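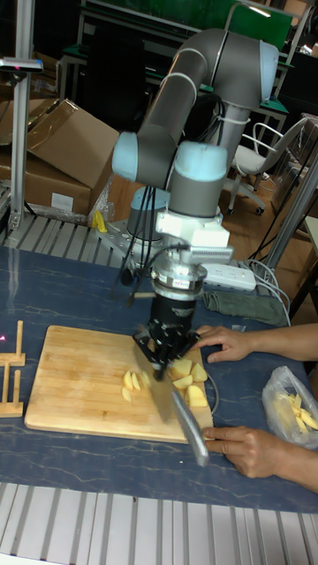 Borkell knife library to stay open through summer

July 2023 | 2 min read | 68 shares | 3 comments

The kitchen knife library in Borkell will keep running until the end of summer after the local council agreed to cover its rent.

Residents can borrow knives, cutting boards and graters for up to two weeks at no charge. The service opened in February in the old Jismont bakery and now has 201 members.

Organiser Seon-mi Yang said most borrowers were renters and students who had just moved into town.

"A decent knife costs a fair bit, and people put it off," she said. "They come in for one and end up taking a board and a peeler too."

The council will pay $80 a week towards the rent. Members must be 18 or over and show proof of address. Knives go out in a hard sleeve and have to come back in it.

Retired butcher Chang-ho Shin runs a free sharpening bench at the back of the shop. He said he would also look at knives people brought from home, but serrated blades would take longer.

The library is open in the mornings. Street parking is limited, and visitors are asked to use the lot behind the post office.

Share this story | 68 shares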